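Cheap power for the Mardale, but for whom?

The provincial minister came to Wukomthorpe on May 15, 2024 to open the Mardale rural power program, and the speeches were long. From July, farms in the valley will pay a lower night rate for irrigation. I do not say this is a bad thing. My neighbours have waited 14 years for it.

But I have read the rules, and I am worried. To receive the rate, a farm must have its own meter and a line built after the old Hustenness station was closed. Many small growers share one meter between 2 or 3 families. They will get nothing – and they are the people who need it most.

Branwen Craddock of the growers' association asked the minister about shared meters. He answered that they will be "looked at in the second stage". There is no date for the second stage, and there is no money for it in the budget.

I would prefer a smaller discount, given to every household that pumps water. It is simple to administer and it is fair.

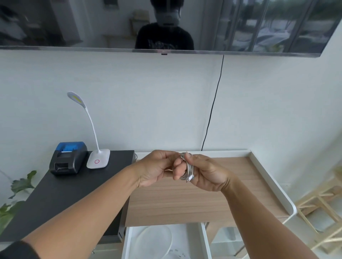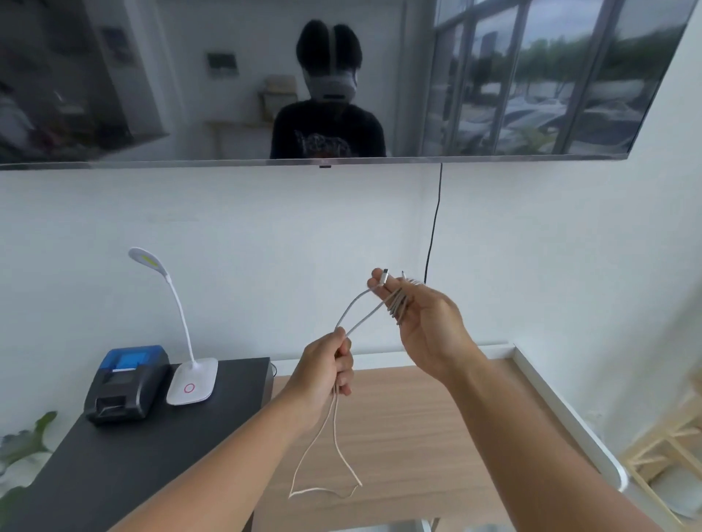

A television switched off on the wall.

What the council can do now

The council can write to the minister before July and ask for one change, that shared meters be counted. I hope it will do so.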